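How to Get Set-In Stains Out of Washable Baby Fabrics

Old milk and food stains on bibs, wraps and cloth covers often look permanent after they have been through the dryer. Most will fade or come out with a long soak and some patience. The method below works on cotton, polyester and most coated fabrics. Do not use it on wool or silk.

What you need

A basin or a clean sink
Powdered oxygen bleach (not chlorine bleach)
Plain liquid dish soap
A soft toothbrush
Your usual laundry detergent

Step 1. Read the care label

Look for the highest wash temperature and any warning about bleach. A triangle with a cross through it means no bleach of any kind, so skip Step 4 and repeat Step 3 instead. If the label is gone, treat the piece as delicate and stay with lukewarm water.

Step 2. Rinse from the back

Turn the fabric inside out and run cool water through the back of the stain. Hot water at this stage can set milk, egg and other protein stains. Keep going until the water runs clear.

Step 3. Work in the dish soap

Put a few drops of soap on the stain and rub it in with the toothbrush, using small circles. Go lightly over elastic and bound edges, where the stitching wears first. Leave it for 15 minutes and rinse.

Lay the piece on a table in good light and check both sides, opening out any flaps or folds. Yellow and other bright fabrics can hide a pale milk stain, so tilt your head and look for a dull patch.

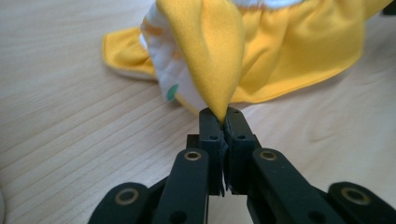 Step 4. Soak

Dissolve the oxygen bleach in warm water, following the amount on the package. Test a hidden spot on colored fabric first. Put the piece under the surface and leave it for 2 hours. Stir it once or twice. If the stain has faded but not gone, mix a fresh batch and soak it again.

Step 5. Wash and dry

Wash as usual and leave out fabric softener, which coats absorbent cloth. Check the stain before drying. Machine drying will set whatever is left. Line drying in the sun helps with tomato and carrot, though strong colors may fade if they stay out all day.

If the stain is still there

Grease leaves a dark, see-through mark and needs more dish soap, not more bleach. Rust needs a rust remover made for fabric. Mildew spots on a coated cover rarely come out completely, and a cover that still smells after two washes should be replaced.

Written by Fereshteh Dehghan. Updated in February.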